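About Trovgate

Our Story

If you have ever driven the old valley road out past the grain elevator, you have probably gone right by us without knowing it. Trovgate sits behind a row of poplars, in a long low house with a porch that runs the whole way around, and most people who come here for the first time miss the turn and have to double back at the feed store. We don't mind. There is usually coffee on when they get here, and someone to carry a bag.

Trovgate is a Christian study and retreat center. We began as a Bible study in the front room of a farmhouse on Bakke Road, with 6 people, one borrowed commentary and a wood stove that smoked when the wind came from the north. We were reading through the Gospel of Mark that winter and had no thought of starting anything. But friends brought friends, and a young couple asked if they could stay the weekend and keep talking, and then they asked if they could come back and stay a month. By the time the apple trees bloomed we were feeding people at two tables and praying about what the Lord might have in mind for us.

What He had in mind, as best we can tell, was a bigger kitchen! The house and land we live on now came to us through the kindness of a family who had used it as a summer place and wanted to see it full again. We moved in with more books than chairs, and for the first season our guests ate supper sitting on the stairs.

What We Do

The heart of our year is the Gridier Term, a ten-week stay named after the creek at the bottom of the pasture. Students live in the house, study in the mornings, and share the work of the place in the afternoons - dishes, firewood, weeding, whatever the season asks for. So far 198 students have come through the term, from farms and from cities, some straight out of high school and some well into retirement. A few arrived quite sure of their faith. A good number came with hard questions and a suitcase and not much else, and we were every bit as glad to see them. 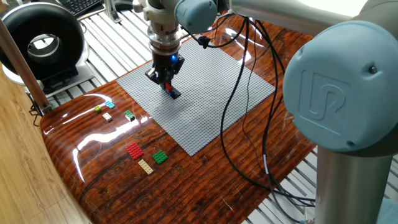
A table at Trovgate

In between terms we host weekend retreats for churches, families and small groups. The house sleeps 70 when every bunk is taken, although we will be honest and say that it is a good deal more peaceful with fewer (the hot water is happier, too). Groups may bring their own speaker or ask one of us to teach. We keep a simple rhythm of morning prayer, meals together and an evening hour of singing and reading aloud, and you are welcome at any of it, or free to take a long walk and skip it.

Our Library

We love our library, and we could go on about it for much longer than you would like. It holds over 3000 books, nearly all of them given to us, and takes up what used to be the sun porch and most of the upstairs hall. You will find Bible commentaries and church history there, missionary letters, hymnals in several languages, and one whole shelf of detective novels that keeps growing. Neighbors may borrow whatever they like. We ask only that you write your name in the green notebook by the door.

Juvavora

Some years ago our students began meeting with the children of the valley after school for Bible stories, snacks and a great deal of running around on the lawn. They called it Juvavora, a name that came out of a very silly supper conversation, and it stuck. It is now a regular part of our life together from September to May, and any child in grade school may come at no cost. Parents are welcome to stay, and plenty of them do.

What We Believe

We believe in one God, Father, Son and Holy Spirit. We believe that the Bible is God's Word, true and trustworthy, and that Jesus Christ died for our sins and rose again. We hold these things gladly, alongside brothers and sisters from many different churches, and we believe that a person's questions deserve time, a real answer where we have one, and a good meal either way.

Come and See Us

Visitors are welcome at our midday meal, served at 12:30 during the term. Please call the house the day before so that the cook knows how many potatoes to peel. If you would like to apply for the next Gridier Term or ask about retreat dates, write to the office and one of us will write back. It may take us a little while in harvest season, but your letter will be read, and we will be praying for you in the meantime.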